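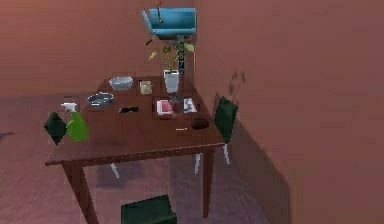

Source: Fallis simulator, screen captures. Supplied by M. Jacquet.

Teleoperation working group, May minutes
Present: Mathis Jacquet (chair), Ingeborg Strebel (notes), Goselo by phone, mostly breathing.

1. Last month's minutes. Approved, after the word "seamless" was struck.

2. Demonstrations so far. Mathis reported 146 recorded, against a target of 200. All were driven by hand controller in the simulated dining room. Of these, 39 have no task label. Mathis believes he will remember what they were. Ingeborg asked that her doubt be minuted, and it is. 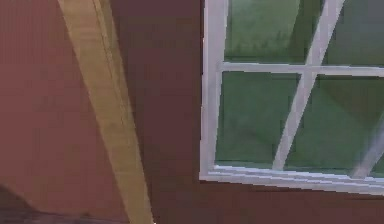
3. Operator habits. New operators look everywhere before they touch anything, and the recorder keeps all of it. Goselo proposed trimming the start of each run. Mathis objected that a policy may need to learn where to look – Ingeborg replied that it should not need to learn to admire the walls. Agreed: trim, but keep the originals.

4. Controller lag. Worse since the Irkard update. Eide has been written to twice and has sent a brochure.
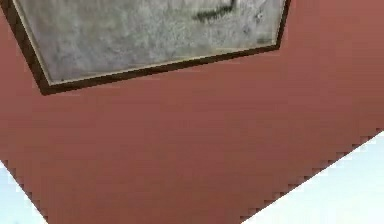 Simulated room, picture on the wall. No arm in view.

5. Bowl task. Operators disagree on whether to grasp the rim or the side. Rim for now. Ingeborg to write it down this time.

6. Any other business. Goselo asked whether the meeting could be shorter. Discussed for almost 39 minutes.

Actions: Mathis, labels. Ingeborg, grasp notes and trimming. Goselo, Eide again.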